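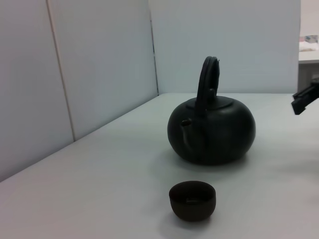
Julio, por la noche

Primer entrenamiento serio con el grupo completo. Llegué a las siete y el campo ya estaba abierto, con Farzad pintando las yardas de un lado. Éramos 18 convocados y faltaron dos, los dos de la línea ofensiva, así que otra vez hicimos bloqueos con gente que no bloquea.

Hoy le tocaba a Anil jugar de quarterback con los titulares. Lleva tres temporadas detrás de Pejman y se le nota que conoce el cuaderno mejor que nadie, pero tarda en soltar el balón. En el primer ejercicio completó casi todo lo corto. Cuando el entrenador pidió rutas profundas se quedó mirando siempre al mismo lado y la defensa lo leyó enseguida. Le interceptaron 2, una de ellas yo, que no intercepto nada desde el año pasado.

Pejman vino a vernos en ropa de calle. Ya firmó con el Altau y empieza allí la semana que viene. Estuvo en la banda hablando con Afia y luego se acercó a saludar. Le pregunté si no le daba pena irse con un año de edad todavía para jugar aquí y me dijo que sí, pero que con el trabajo nuevo le queda el campo a diez minutos de casa. Lo entiendo. A mí me hubiera gustado verlo una temporada más, sobre todo después de cómo perdimos la semifinal con el Shenoy, por 3 puntos y con el balón en su yarda 20.

Deepika pasó la lista de la cuota. Todavía debo la mitad. También dijo que los cascos nuevos están pedidos y que hasta que lleguen usamos los viejos. El mío tiene la correa izquierda floja y hay que apretarla cada dos jugadas.

Jugué de safety toda la segunda parte. Bien en los pases, mal en la carrera: dos veces entré por dentro y me ganaron por fuera. Afia me lo corrigió con calma y lo repetimos hasta que salió. Me duele el hombro derecho, no mucho. Me puse hielo al llegar.

Cené arroz del mediodía y una naranja. Vi medio partido del Justatach grabado, el que nos pasó Farzad, y apunté dos formaciones que usan en tercera y corta. El resto lo veo mañana.

Pendiente: pagar la cuota, comprar cinta, devolverle a Anil las rodilleras. Preguntar también a qué hora sale el autobús para el amistoso, que unos dicen a las ocho y otros a las nueve.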